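Week 3: Willow, and why it gets everywhere
Posted in September by your tutor

Right, before anybody gets comfortable, the reading from last week still stands, and if you haven't done the alder sheet please do it before we go out on the Semple walk. These are my own notes tidied up a bit (a bit!), so if a sentence stops making sense, ask me.

We're on willows this week. I'll admit straight away that they're my favourites and also that they drive me up the wall. There are hundreds of species of Salix, they cross with each other at every opportunity, and half the plants you meet on a riverbank will be something in between two things in your book. So for this course I only want you to be sure of 4 of them: white willow, crack willow, goat willow and osier. If you can tell those apart in leaf, you're doing better than I was at your stage.

Leaves first

White willow (Salix alba) has long narrow leaves, silky with fine hairs underneath, and from a distance the whole tree has a pale, silvery look when the wind gets into it. Crack willow has a longer, glossier leaf with coarser teeth, and it loses the hairs as it matures. Bend a twig back near the joint and it snaps with a proper crack, hence the name. One twig each is plenty, please, there are twenty-odd people on this course and only so much tree.

Goat willow is the odd one out, with a broad oval leaf, wrinkly on top and grey and felty below. It's the one people call pussy willow when the catkins come out. It will also put up with drier ground than the others, so you'll find it along railway cuttings and on the waste ground behind the Larnar works.

Osier (Salix viminalis) has the longest, thinnest leaf of the lot, with the edges rolled under. Run your thumb along it and you'll feel the roll.

Boys and girls

Willows are dioecious, meaning a tree is either male or female. Male catkins are the yellow ones, with all that pollen, and early bees go mad for them. Female catkins are greener and later on they split open and let go of masses of fluffy seed. That seed doesn't live long, it wants bare damp mud and it wants it quickly, and that's why you so often see a whole crowd of seedlings all the same height along the edge of a new pond.

They also root from practically anything. Push a cutting into wet soil in winter and walk away. Crack willow does this all by itself: bits break off, float downstream, stick in a bank and grow. A whole stretch of river can be lined with what is really the same tree over and over, all one sex.

Coppicing and pollarding

Cut a willow to the ground in winter and it comes back in spring with a head of straight new shoots. That's coppicing, and the stump is called a stool. Do the same thing at head height, out of reach of cattle, and it's a pollard. Osier beds are coppiced every year, as one-year rods are slim, straight and whippy. Leave them for 3 years and you've got something much stouter, better for hurdles and stakes.
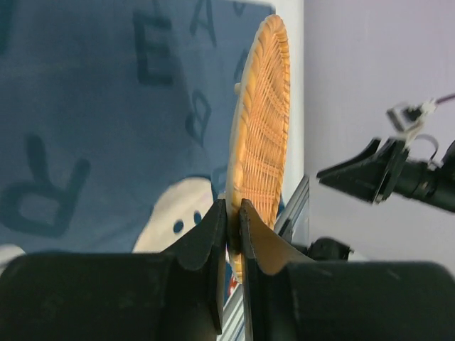 One reader of last year's version of this handout wrote in to say that I'd been unfair to old pollards, and that a neglected one isn't necessarily a lost cause if you take the crown down in stages over several winters. Fair point, and I've changed my tune a little. What I still wouldn't do is lop the whole lot off a tree that hasn't been touched in decades. The weight up there is huge, the trunk is often hollow, and a hard cut all at once can kill it.

Hollow trunks are brilliant for wildlife, by the way. Bats, owls, beetles, ferns growing in the rot at the top. Leave them be where it's safe.

Bark and the chemistry bit

Willow bark contains salicin, and the body turns that into salicylic acid. People chewed it or made tea from it for pain and fever long before anyone knew why it helped. Aspirin is a related compound made in the lab. Please don't go making bark tea on my account, the strength varies wildly from tree to tree.

For next time

Draw one leaf of each species, top and underside, life size. Write up your twig on the Notero page (no more than 666 words, and yes, I picked that number to see who reads to the bottom). The longer essay on managing wet woodland is still 2,000 words and still due at the end of term.

Bring wellies on Sunday. The path past the Premex car park floods, and trainers won't do.

Contact the course office | © Semple Tree Studies | Back to top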